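Dringate: writing house rules for a home robot, and testing them in simulation
Project report by Montri Tanasarn
Supervisor: Sudheer Rao

1. What I set out to do

Most of the safety rules I read in my first month were written for factories, where there is a fence and a yellow line and everyone wears boots. A home has none of that! I wanted to find out whether a short set of plain rules, checked automatically, could keep a mobile arm well behaved in an ordinary dining and sitting room. The rule checker is called Dringate, and the simulated flat it runs in is Flenus.

I started with 42 draft rules and Sudheer told me (kindly) that no reader would get through them. By October I had merged most of them into three groups: keeping clear of things, knowing when you can't see, and stopping properly.

2. Keeping clear of things

The first group covers furniture and fittings. Tall thin items such as a lamp pole get their own rule, as a planner that treats every object as a box at table height can miss them altogether. Chair legs come under the same rule.
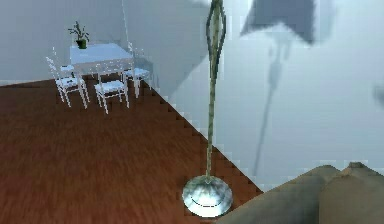 Why not just use one large safety distance for everything?
Because the robot would then never get between a chair and a table, and people would switch the rule off. A smaller distance combined with a lower speed is easier to live with and easier to check.

I really enjoyed this part of the work. Each rule has to be something a program can answer with a pass or a fail, so "be careful near furniture" had to go, and in came a named distance, a named speed and a named part of the robot. Writing it that way showed me how vague my first drafts were – two of them contradicted each other.

3. Knowing when you can't see

A robot's view can tilt and blur while it turns, and large plain walls give the tracking very little to hold on to. My rule says that the arm must not begin a new reach until the view is steady and the position estimate has been refreshed. Dark glass counts as unknown space in Dringate and never as free space.

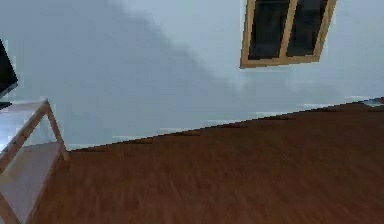 Tilted view in Flenus, with the window, wall and shelf unit.

The complete test set was 461 runs, which produced 1845 rule checks. Sorting the failures took far longer than running the simulation, and I'd advise anyone repeating this to write the log format first. Mine changed twice and I had to rerun the early batches.

Seats turned out to need a rule too. I had assumed that objects would be on tables or on the floor, so the checker simply skipped chairs.

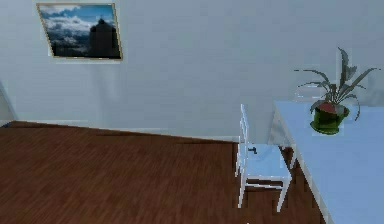 The new wording is that any raised flat surface may hold an object, whatever the furniture is called, and that the arm may not sweep across it without looking first. It is one sentence and it replaced four older rules. Sudheer suggested adding plants to the list of soft obstacles, where the leaves count as part of the object and the pot alone is not enough.

4. Stopping properly

A stop rule sounds simple until you ask where the gripper should be when it stops. Beside a table edge, freezing on the spot is usually right. Pulling back can be worse if the wrist is close to the corner. Dringate therefore checks the stop and the retreat separately, and a retreat needs its own clear path.

Markers are part of this group as well. The rule says that a marker used for locating the wrist must be kept clean and fully in view before fine movement starts, and that a partly hidden one may not be relied on.

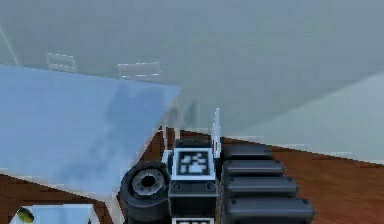 Wrist and gripper by the corner of the tabletop, main marker in view.

5. What I would change

Simulation let me try things I would never try in a real room, but jagged edges and grainy chair frames in the rendering mean the vision rules need testing again on hardware. I'd also like someone outside the course to read the rules aloud and tell me which ones they don't understand. The next version will have a one-page summary for the person who lives with the robot, in everyday words, kept separate from the technical list.

Thanks to Sudheer Rao for reading every draft, including the long one.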